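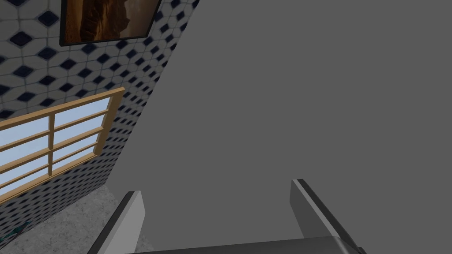

Teleoperation hours at Pirberg are up again this month, and so are complaints about the teleoperation chair. We have logged 339 demonstrations in the simulated kitchen so far, every one of them steered by a person with a hand controller and a fading sense of where the wrist is pointing. Gunārs Strazds, who has done more of these than is good for anyone, would like it known that the wrist view gets easier after the first hour. He would also like new drivers to stop admiring the decor. Yes, the hexagon tile with the little navy diamonds is very handsome, and yes, there is a picture of what looks like rocks or a canyon on the wall. Neither one needs picking up. When the wall starts to lean like that and plain gray takes up most of your view, look at your two fingers, check that they're open, and level the wrist before you go anywhere.

Some numbers, for those who read this far. Of the 339, we threw out 61. Most of those were what Gunārs calls "scenic routes," where the arm visits every corner of the room on its way to a mug. The policy learns whatever you show it, so if you dither over the mug, it will dither over the mug, with great conviction, forever. Another 9 were tossed when the driver sneezed. We have kept one of the sneezes for training purposes (ours).

The Jallavura controllers are back from repair and the left trigger no longer sticks. The Lukoševičius pair still drifts a little, so please re-zero it between runs, and please don't fix it by holding your elbow at a funny angle. The robot has no elbow trouble and we'd like you to have none either.

We need 2 more drivers for the July sessions at Gistarside. No experience required, and people who play a lot of video games should know that they tend to start out worse, being in such a hurry. Sign up on the sheet by the kettle. Coffee is provided, and the chair is being looked at.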